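Opening remarks, before the first slide

Good evening, everybody, and thank you for coming, and thank you for letting me stand up here with my tea. I've been asked to talk about household record books, the kind people kept in the kitchen drawer with the string and the candle ends, and I should warn you that I can go on about them. If I'm still on the first one when the clock says half past, somebody please cough.

(Pause. Let latecomers find a chair. Check the microphone is on, the last talk I gave the first minute of to myself.)

I came to these books through my grandmother's, which covers the years she ran a boarding house on the river side of Tindham. She wrote down every egg. She wrote down who had paid and who had promised to pay, and in between she wrote down the weather, and a cure for hoarseness, and once, in very small letters, "quarreled, sorry for it." I must have read that page a hundred times before I thought of it as history. I just thought of it as her.

What the books are

Most of the ones I've handled are ordinary store-bought ledgers. The Tindham stationer sold them by the dozen, and a good many families bought the same size year after year so that they'd sit neatly on a shelf. The collection I'll be talking about tonight came from three households: Merkel, Romlow and Wojcik. They lived within a short walk of each other, they bought from the same butcher, and they clearly did not agree about how to spell his name.

There are 188 volumes in all. The Wojcik books make up the largest share, and they're also the hardest to read, partly from the handwriting and partly from the habit of turning the book upside down and starting again from the back when the money ran short.

(Slow down here. People like the upside-down books, and someone always asks about them.)

The Merkel books

The Merkels were careful people. Every September they added up the year, ruled a double line under the total, and began fresh. Coal, shoes, the piano tuner. I love the piano tuner, because he appears twice a year without fail, right through the years when they'd stopped buying butter. You can feel the argument that must have gone on at that table, and you can see who won it.

One of the Merkel volumes has 1,092 separate entries in a single year. I've sat with that one on and off for most of a winter, and what strikes me is how few of them are for anything you'd call a treat. Oranges, twice. A ribbon. A ticket to somewhere, the price given but no word about where.

The Romlow books

The Romlows were another matter altogether, bless them. They'd keep perfect accounts for six weeks and then nothing until spring — and then a whole page trying to remember it all at once, with question marks. "Flour? Lamp oil, more than we thought." I feel very close to the Romlows. I suspect many of us would keep that kind of book.

They did write down visitors, though, even when they'd given up on the money, and so theirs turns out to be the best record we have of who called on whom in that part of town. There's up to a full page of callers for some holidays.

(Drink some water. Next slide.) 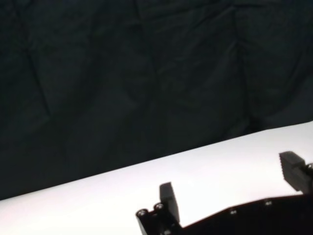

TINDHAM, April 15, 2020

I put that heading on my first set of notes for this talk and I've never had the heart to take it off. I was at home then, like so many people, with boxes of photocopies on the spare bed and plenty of hours to go through them. I'd meant to do a short article. What I got was a long list of questions, and the beginnings of a habit, as I started keeping a book of my own that same week.

Mine is nothing special. Groceries, mostly, and the phone calls I made. But I noticed how quickly I began leaving things out, and it has made me a more patient reader of other people's gaps. When the Wojcik book goes quiet for a month, I no longer assume they had nothing to say.

If you have a book like this at home

Please keep it dry, please keep it flat, and please don't mend it with sticky tape. Write the family's name on a slip of paper and tuck it in the front. If you'd be willing to let us copy it, come and find me by the coats afterward, and we can have a chat about it. We can manage books of up to 200 pages in one sitting, and you're welcome to stay while it's done.

(Questions. Repeat each one into the microphone for the back rows. Remember to thank the people who put out the chairs.)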